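I got to Kemden just after lunch, with a rolling bag that had lost a wheel somewhere between the airport shuttle and the front steps, and the owner of the Figueiredo was already holding the door open. She asked that I leave her name out ("everybody here calls me the boss anyway"), so the boss it is.

The Figueiredo is a small place, 17 rooms over three floors, two blocks up from the harbor. She bought it with her sister and they ran it for a whole winter with the old carpets still down. "We couldn't afford to close," she told me, pouring coffee for both of us. "So we did one room, sold it, did the next one. Guests would ask for the new rooms and I'd say, well, come back in spring!"

I wanted to know about breakfast, since half the reviews I'd read were about breakfast. It runs until 11, and there's no buffet. You order at the table and it comes when it comes. "People complain about the wait for one day," she said. "By the second day they bring a book."
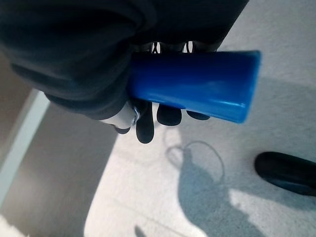 She's less relaxed about the booking sites. Last year the hotel took 2826 reservations and a lot of them came through other people's websites, each one taking its cut. In February she moved the whole thing over to Zendo, a booking system a friend with a guesthouse swore by, and now she's trying to coax regulars into reserving direct. They get a later checkout if they do – 1 p.m. instead of 11 – and the parking spot behind the kitchen if it's free.

"I'd rather give it to the guest than to a website," she said. Was the switch easy? She laughed for quite a while. "We had two couples in room 5 on the same night. I gave one of them my sister's apartment. My sister found out by text."

We walked up to the top floor, where the rooms are smaller and cheaper and (I think) nicer, with slanted ceilings and a view of the ferry dock. No elevator, so pack light. She'd like to put one in, but the quote scared her off, and the stairwell is original and she loves it.

I asked where she sends guests for dinner. Driltik, every time, the fish place at the bottom of the hill. "Go early, sit outside, don't order the big platter unless there's four of you." I went, I ordered the big platter, and I was very happy and very full.
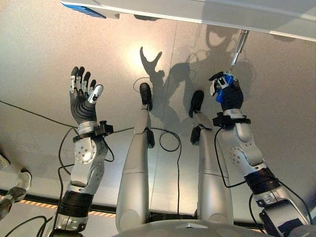 Two raised silver-and-white robot arms and a pair of pale grey legs against a speckled light grey surface.

She doesn't plan on a second hotel. People ask, she said, and a man once made her an offer over breakfast, while his eggs got cold. "I know who's in every room tonight. I like that." Then the phone rang and she went down to answer it.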